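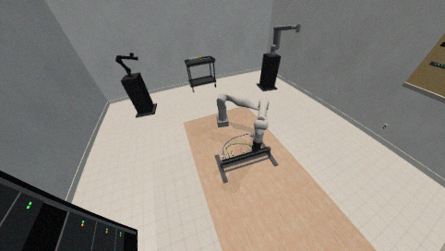 La mine de Duvach a fermé quand le tungstène chinois est devenu moins cher que l'électricité nécessaire pour remonter le nôtre. Elle doit rouvrir, nous dit-on, au nom de la souveraineté, mot qui sert beaucoup dans les dossiers de presse et que j'ai entendu onze fois avant le premier café. La société Revetti, qui porte le projet, organisait en janvier une journée portes ouvertes pour les riverains, les élus et les quelques curieux de mon espèce. On commence par la salle d'accueil. La carothèque se trouve de l'autre côté de la cour, dans l'ancien hangar à locomotives, et il faut enjamber une flaque pour y entrer.

Le rendez-vous était fixé à neuf heures. À neuf heures vingt, on nous a distribué des casques, des gilets et une décharge de responsabilité dont la police de caractères semblait avoir été choisie par un opticien en quête de clientèle. Mon voisin de file, un retraité de l'ancienne exploitation, l'a signée sans la lire. Il avait travaillé au fond pendant la seconde période, celle des foreuses suédoises et des grèves, et considérait qu'à son âge le risque était surtout pour Revetti.

Notre guide s'appelait Sorin Văduva. Géologue, arrivé dans la vallée avec la première campagne de sondages, il parle de la scheelite comme d'autres parlent d'une cousine difficile. Le minerai de Duvach est un skarn, donc une roche qui a cuit au contact d'un granite, et il a le défaut de se loger en lentilles irrégulières. « Les anciens ont suivi la lentille tant qu'elle payait, puis ils ont arrêté. Nous, on cherche la suivante. » Il n'a pas promis de la trouver, ce qui m'a paru reposant après l'exposé d'accueil.

Les carottes sont rangées par caisses, sur des rayonnages qui montent jusqu'à la charpente. Văduva a éteint les néons et sorti une lampe à ultraviolets. La scheelite s'allume alors en bleu, par grains et par veinules, et pendant une bonne minute tout le monde s'est tu, y compris le premier adjoint. C'est le moment de la visite que je recommande sans réserve. Le premier adjoint a ensuite demandé si cela brillait aussi dans la vallée, la nuit. On lui a répondu que non.

Vint l'entrée en galerie. Le travers-banc principal a été purgé et boulonné sur les 40 premiers mètres, et la visite s'arrête à une grille derrière laquelle on entend l'eau. L'eau est le vrai sujet à Duvach. Les travaux profonds sont noyés depuis la fermeture et il faudra les dénoyer avant d'extraire quoi que ce soit, puis traiter ce qu'on pompe, qui contient de l'arsenic. Le panneau pédagogique consacré à cette question mesure la moitié de celui consacré à la biodiversité, lequel est illustré d'une chauve-souris très avenante. Les chauves-souris, elles, habitent la galerie haute et n'étaient pas visibles, l'hiver étant pour elles une période de faible communication.

J'ai posé la question des boues à Madhu Bhatt, chargée du traitement du minerai. Elle a répondu précisément, et c'est assez rare pour être noté. La flottation se ferait sous terre, dans une chambre à creuser ; une partie des résidus reviendrait en remblai dans les vides d'exploitation, mélangée à du ciment ; le reste irait en stockage à sec sur l'ancienne plateforme. Quelle partie ? Cela dépend du minerai, de la finesse de broyage et de l'année où l'on pose la question. L'étude en cours donnera un chiffre. Elle a refusé de m'en donner un avant, malgré mon insistance et un biscuit.

Les teneurs, en revanche, circulent librement. Un sondage a recoupé 2 % de trioxyde de tungstène, ce qui est superbe, et figure en grand sur la plaquette. La longueur recoupée figure en plus petit. Il faut toujours chercher la longueur. Văduva, à qui je faisais la remarque, a souri à ses chaussures.

Le déjeuner avait lieu sous un barnum, avec la tartiflette de l'amicale des pompiers et deux radiateurs à gaz qui chauffaient surtout le barnum. Les sous-traitants y tenaient leurs stands. Zotex présentait des tapis de convoyeur et offrait des stylos. Ueda exposait une pompe de dénoyage en coupe, objet magnifique, gardé par un commercial qui connaissait la température de la rivière mieux que l'association de pêche. L'association de pêche était là aussi, à l'extérieur, avec une banderole et un thermos. On est venu lui porter de la tartiflette. Elle a accepté la tartiflette et gardé la banderole.

L'après-midi, réunion publique dans la salle des fêtes. Revetti annonce que le portail de la descenderie s'ouvrirait à 1 000 mètres d'altitude, chiffre rond qui a éveillé les soupçons d'un géomètre à la retraite. Le maire a parlé d'emplois. Une éleveuse a parlé de camions, et a voulu savoir combien passeraient devant chez elle, à quelle heure, et par quel virage, le virage en question n'ayant jamais permis à un car scolaire de croiser un tracteur. Le responsable du projet a répondu qu'un plan de circulation serait élaboré en concertation. Elle a répondu qu'elle était là, qu'elle avait le temps et qu'on pouvait commencer tout de suite. Ce fut l'échange le plus applaudi de la journée.

Restait la boutique, installée dans l'ancienne lampisterie. On y vend des cartes postales de la mine en activité, un recueil de souvenirs de mineurs et des éclats de roche sous sachet, à exposer de préférence sous une lampe que la boutique ne vend pas. J'ai pris le recueil. Mon retraité y figure page 12, debout sur un wagonnet, avec une moustache qu'il dit regretter.

Pour ceux que cela tente : prévoir des bottes, même si l'invitation parle de « chaussures fermées ». Le parking du stade est gratuit, la navette passe quand elle passe, et la dernière redescend à 17 heures. L'enquête publique n'a pas encore de date. La prochaine visite est annoncée au printemps, inscription en mairie, et l'on m'a assuré que la flaque serait rebouchée d'ici là.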